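Kolik Workshop Notes
Bench FAQ: cloth tops, small gears and the cables underneath
Last updated Wednesday, September 24, 2025

Most of the mail we get about benches comes from people who have just been sold something. These are our answers to the questions that keep coming back. We sell none of the things discussed on this page, and we've paid for most of them at one time or another.

Is a cloth-covered bench really better for small metal parts?

For some jobs. A gear dropped on bare steel or a hard laminate top bounces and rolls, and you will spend part of your afternoon on your knees. Dropped on cloth it usually stays within reach. That is a real advantage and we don't dispute it.

What we do dispute is the rest of the sales copy. A cloth top will not "protect precision surfaces" in any way you could measure at home. Cloth holds grit, and a part dragged across gritty cloth is being dragged across grit. If you file, grind or drill at the same bench, you are better off with a hard top you can wipe and a small mat you can shake out.

Why does everyone use gray?

We have heard three explanations. The first is that gray is easier on the eyes, which may be true, though nobody has shown us anything to back it up. The second is that silver parts show up well on it, and that depends much more on your lamp than on your cloth. The third is that gray fabric was what the shop had on the roll. We believe the third one.

Black hides oily parts and white shows every fingerprint within a day, so gray is a fair compromise. Don't pay extra for it.

Do I need the Skereva bench fabric, or will anything do?

Anything woven, flat and low in lint will do. We ran Skereva on one bench and a length of upholstery remnant on the other from last November until this summer, and people who used both couldn't say which was which. The Skereva piece cost 68 dollars. The remnant cost 34, and we could have found it cheaper if we'd bothered to look.

Avoid anything with a pile. Fleece and felt grab gear teeth, and fine swarf goes into them and never comes out. Avoid stretch fabrics too. They look wonderful the day you put them on.

How tight should it be?

Tight enough that you can't pinch up a fold in the middle of the bench. Tighter than that is showing off, and you'll tear it at the staples.

Pull from the center of each long side first, then the short sides, and leave the corners until last. Every set of instructions says so and for once they agree with what happens on the bench. Iron the cloth before it goes on. A crease from the bolt will not "relax out over time," whatever the package promises. We have creases that have been relaxing for years.

Will smudges come out?

Graphite and dry dust, mostly yes, with a lint roller and some patience. Machine oil, no. You can lighten an oil spot with dish soap, but you'll leave a clean ring around it that looks worse than the spot did. We stopped trying. If the bench has to look good for visitors, put a second piece of cloth over the first and take it off when they leave.

We can't recommend any of the spray-on stain guards. The two we tried made the cloth slippery, and a slippery cloth gives away the only thing it was good for.

What about all the cables under the bench?

Anything with a motor, a lamp or a screen brings its own cord and usually its own brick, and the cloth on top does nothing about what hangs below it. You can have a very respectable surface and still have this going on a couple of feet lower down. 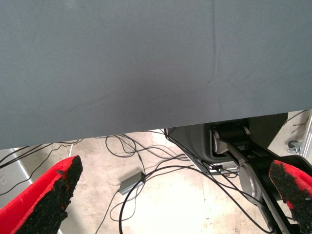 Under the cloth edge: black cables across the floor, with a power adapter lying among them.

Is a tangle on the floor dangerous, or just ugly?

Mainly it's a nuisance. Low-voltage leads crossing one another on a dry floor are not going to set fire to your shop, and we're tired of seeing photos of them passed around as if they might. The real risks are dull ones. You catch a loop with your foot and pull a plug out of something that was in the middle of a job. You roll a chair over the same lead every day until the jacket splits. You sweep, or rather you don't sweep, because the broom won't go through.

Power adapters deserve more attention than the cords do. They get warm in use and they want air around them, so don't bury them under rags or offcuts. A brick lying out on bare concrete is better off than one stuffed into a sealed plastic "cable management box," and those boxes are a large part of what the cable tidying business would like you to buy.

Should I buy a cable tray?

Buy one after you have done the free things. Unplug everything that is not in use. Shorten what's left by coiling the slack loosely and tying it with hook-and-loop tape. Label both ends of every lead with masking tape and a pen. In our experience a good share of any tangle turns out to be cords belonging to nothing.

If there is still a mess after that, a plain wire tray screwed to the underside of the bench is fine. We use the Kaimal one. It has sharp corners and the supplied screws are too short, and it is still the one we'd buy again, which should tell you something about the others. Use your own screws, and check how thick the top is before you drive them.

Zip ties are fine for anything you'll never move. You will move it, though, and then you'll be down there with side cutters working right next to a live cord. Hook-and-loop costs a little more and we've stopped arguing about it.

Can't I just let the cloth hang down and hide everything?

You can, and plenty of people do. A long skirt of fabric turns the floor under the bench into a place where things go and don't come back. It also hides frayed leads from the one person who might have noticed them. We trim ours short and put up with the view.

How should I lay out gears and other small parts for checking?

One type at a time, with some space between parts, and with the same face up every time. Bevel gears are the ones that trip people up. A spur gear looks the same from either side, near enough, but the teeth of a bevel gear slope away, and what you see from above depends on which way you set it down. Set it standing one way and you get a good look at the small end and the bore and almost none of the flank where the wear is.
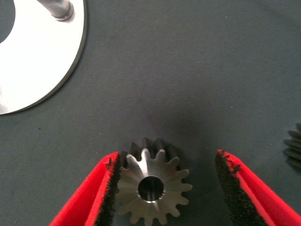
So turn the part over before you decide it's good. We look down through the bore first, then at the teeth one by one with the light coming in low from one side. A bright streak on a polished face can pass for a scratch, and a scratch can pass for a reflection. Move the lamp. If the mark moves with it, it was light. If the mark stays put, get out the loupe.

Don't trust your fingertip to find burrs on small teeth. It will find the big ones, usually by cutting you.

Are the expensive sorting trays worth it?

No. A muffin tin does the same work. The Surel tray everybody asks about has 167 compartments, and we'd like to meet the person who remembers what is in all of them. It also has a clear lid that doesn't seal against the dividers, so if you tip it, the small washers migrate from one compartment to the next. We learned that with a full tray.

If you handle large quantities, and by that we mean something like 2,000 parts a week, you're past the point where a FAQ page can help and should be looking at proper bins. Everybody else can manage with jar lids and a marker.

Do magnetic mats work better than cloth?

They work on steel, right up to the moment you need the steel not to be magnetized. A gear that has spent a night on a strong magnetic mat will pick up filings for weeks. Demagnetizers exist and they do work, but buying a second gadget to undo the first one strikes us as poor value. Brass and plastic parts ignore the mat entirely and roll off it.

I dropped a part and it went off the edge. How do I find it?

Stop moving your feet before you do anything else. Then get a flashlight down at floor level and sweep it sideways, looking for the shadow instead of the part. Concrete has specks and stains in it that look like hardware from standing height, and from down low they go flat and stop fooling you.

If there are cables on the floor, lift them one at a time and look under each. Don't pull the whole bunch toward you. Small parts end up inside loops more often than you'd think, and one tug sends them somewhere new. It's the best argument for tidying that we know of, and the tray manufacturers never mention it.

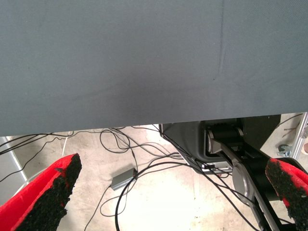
How often should the cloth be replaced?

The package says yearly. We'd say when it tears, when it starts to shed, or when you find yourself wiping parts after they've been on it. Ours usually last a good deal longer than a year. Rotate the piece end for end once if it wears mainly where your forearms rest.

Vacuum it now and then with the brush head. Put a bit of old stocking over the nozzle if there's any chance of a stray part, and check the stocking before you throw it out.

Does the floor need anything?

Bare concrete gives off dust, and the dust ends up on the bench. A sealer helps. We're less convinced by epoxy coatings, which look superb in the brochure and chip under the first dropped vise. Rubber mats are kind to your back and to anything that falls, but cords creep under the edges, so run the cords first and lay the mats after.

Can I send you a photo of my bench and ask what to change?

Yes, but sweep first and unplug whatever you don't use, or that will be the whole of our reply. Tell us what kind of parts you handle and whether you stand or sit. We answer when we can, usually on a slow afternoon, and we don't recommend brands by email.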